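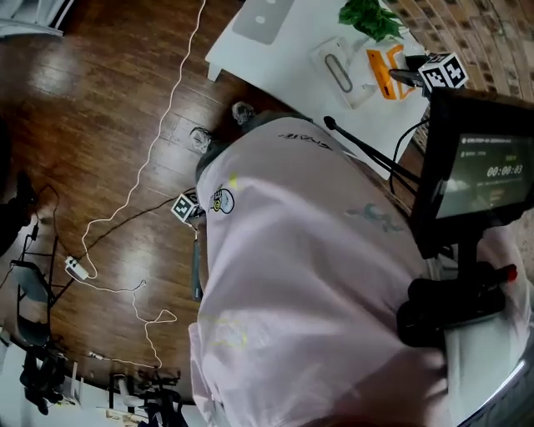 487 shares | 20 comments

The shared workshop in Bondport takes up one long room, and the project that has used most of its evenings since August is a wearable gripper called Jokine. It is a hand-held jaw and clamp that a person straps on and operates directly, so that the motion of picking something up can be recorded and later replayed on a robot arm. The arm, a six-axis bench unit assembled from a Prumovine kit, is the second half of the build. The builder agreed to talk on condition that the article stay on the hardware.

The idea came out of programming the arm by hand. "I was writing waypoints for it, one at a time, and a simple pick from a bench was taking me a whole evening," the builder said. "Then I'd shift the bench 20 millimetres and start again. A person can show the same motion in four seconds."

The first version of Jokine had no position tracking beyond an inertial unit in the handle. It drifted. After half a minute of recording, the software placed the jaw well under the floor. The builder spent a month on filtering before giving up on that approach and moving to printed marker cubes, each face carrying a different black-and-white pattern, read by a camera overhead.

"A flat marker is fine until you turn your wrist, and then it's edge-on and you've lost it. With a cube there are usually two faces in view, often three. Two faces gives you a much better-behaved orientation than one. With one face you get a flip, where the solver can't decide which way the plane is tilted, and the pose jumps back and forth between two answers."

The cubes come in two sizes. The small ones go on slim sticks attached to the wearer or the tool, and the larger one is fixed to a bracket and stays put as the reference. All the recorded positions are expressed relative to the fixed cube, so the overhead camera can be taken down and put back without recalibrating the whole room.

Getting the cubes square was harder than expected. The early ones were folded from card and were out by more than a degree at the corners. The current ones are printed in white filament with the patterns applied as matte vinyl, cut on the workshop's plotter. Gloss vinyl was tried and abandoned.

"The gloss would catch the ceiling lights and one square would blow out to white. The detector reads that as a different code, or it reads nothing. Matte fixed most of it. The floor in here is still a nuisance, it's polished timber and it throws light everywhere, but the floor doesn't have a code on it, so the detector mostly ignores it."

The jaw itself is driven by a trigger through a short linkage. There is no motor on the wearable side. A magnetic encoder on the pivot reports the opening, and that value goes into the recording beside the pose. The linkage ratio was changed twice. At the original ratio, full trigger travel opened the jaw further than the arm's own gripper could manage, and roughly a third of the recordings could not be replayed without clipping the value.

"The rule I'd give anyone is to build the wearable jaw to the same geometry as the one on the robot. Same finger length, same pads, same maximum opening. I had them different because I printed the handheld one first and liked it. That cost me 487 recordings."

Those recordings have been kept. The builder has a script that rescales the jaw opening, but the contact points come out wrong, since the longer fingers touched objects further from the wrist. The set is used only for testing the file parser.

Mounting took several attempts. The rig now hangs on a strap at the side of the body, with a clamp assembly under the handle and a small screen on the same frame. The screen shows a timer and a few status labels. It was the last part added, and the builder rates it above most of the electronics.

"Before the screen I'd do a take, walk back to the computer, and find out the recorder had never started. Or it had started and dropped frames from the second second. Now I look at the timer. If it's counting, the recorder is running, because the number comes from the recorder and not from the screen's own clock. I had it on its own clock at first and it counted beautifully while nothing was being saved."

Power remains tethered. A battery pack was fitted for two weeks and taken off again. It put the weight too far out from the hip, the strap crept, and the cube on its stick moved with it. The cables on the floor are accepted as the lesser problem, although they have to be lifted clear before any take that involves walking.

Bending is the other weak spot. When the wearer leans down to reach something at floor level, the head and shoulders come between the overhead camera and the jaw, and the pose is lost for as long as the lean lasts. A second camera lower on the wall would cover it. For now the software marks the gap and discards any take where it runs longer than 20 frames.

"You can interpolate across a short gap. I wouldn't do it across a long one. The middle of a reach is where the speed changes, and if you draw a straight line through that, the arm will do the straight line, and there may be a table in it."

The current dataset holds 3153 takes, of which 1307 passed the automatic checks and were replayed on the arm at reduced speed. The builder was asked why so many fail. Lost markers account for most of it, followed by clock offset between the encoder and the camera. The offset was traced to a USB hub that buffered the encoder packets. Moving the encoder to its own port removed nearly all of it, but the older takes have to be corrected one by one, by lining up the moment the jaw closes in both streams.

The conversion software is called Sinaga, and it was written in the workshop for this project. It reads the raw poses, smooths them, applies the offset between cube and fingertip, and writes a joint trajectory the arm controller will accept. It also refuses to write one if any joint would exceed its rated speed. That check was added after the arm stalled a shoulder motor and stripped a printed gear.

"Smoothing is where I'd be careful. I started with a heavy filter because the plots looked tidy. The arm then closed the gripper late on every grasp, because the filter had pushed the pose back relative to the jaw signal. You have to filter both the same way or use one that doesn't shift in time. I run it forward and backward now, offline, so there's no lag."

Small household objects are used for the takes, generally whatever is light and holds its shape. Clear plastic packaging is difficult on replay, as the arm's wrist camera has trouble finding its edges. Cardboard cartons are the easiest. Soft items are recorded but not yet replayed.

Next on the list are the second camera, a stiffer stick for the small cube and a proper cable guide along the strap. The stick flexes under quick movement, and the builder has measured three millimetres of sway at the tip. A carbon tube has been ordered in place of the printed one. The drawings for the jaw and the cube brackets will be released to workshop members once the new stick has been tested, and the Sinaga source is to follow when the offset correction no longer has to be done by hand.

20 comments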